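Speaker notes: The Bottom of the Bin
Slot is in December, after lunch. 18 minutes including questions. Water on the lectern, clicker in left pocket.

OPENING
Wait for the people with coffee to sit down. They won't. Start anyway.

Say: I have spent a good part of my working life looking into containers. Some people get the ocean.

Quick hand-raise: who has a bin, drawer or tub at work that everyone puts things in and no one has ever seen the bottom of? Let the hands stay up a bit longer than is comfortable.

PART ONE: WE EMPTIED THEM
The Merkier stockroom had 314 containers on the books when we started. Each one had a label. Some of the labels were even about what was inside. My favorite said MISC 2, which raises a question about MISC 1 that we never settled.

The rule was simple. Take everything out, put the bin on a table under a decent light, and look at it before anything goes back. People hated the looking. They'll happily tip out a bin and they'll happily fill one, but ask them to stand over a bare metal floor for a minute and they suddenly have a call.

Pause. Sip.

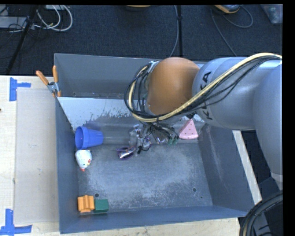
Wear is information. A scuffed floor means things get dragged across it. Long scratches up a side wall mean things get pulled out at an angle, usually by someone in a hurry. A shiny bin, on the other hand, has had an easy life, and you should ask why you're paying shelf space for it.

Holes too. If there's a hole in the floor of a bin, find out what's the smallest thing you keep in it. At Prevon they kept washers. They bought a lot of washers.

PART TWO: THE LAST CUP
(Slow down here, this is the bit people quote back at me.)

There's always one item left. In my experience it's a plastic cup. It lies on its side, it belongs to no category, and everyone agrees it should stay "for now." For now is the longest unit of time in storage.

Cups are awkward lodgers. Stood up, they collect screws. Laid down, they wander. Stack two of them and you've made a permanent marriage. So give the cup a home or give it away, but don't build a new label around it. Bemeo did. They now have a cup section.

PART THREE: PUTTING BACK
Heavy things first, flat against the floor. Nothing goes back that you can't name out loud. "Thingy" isn't a name. "Thingy for the Xaba" is half a name, and I'll accept it before 10 a.m.

Leave a bit of floor showing. People fill what they can't see the bottom of.

If running late, skip the lids story. If running early, God help them, tell the lids story.

QUESTIONS
Someone will ask about clear bins. Answer: yes, fine, now you can see the mess from the side.

Handouts are on the back table. 17 copies, so share.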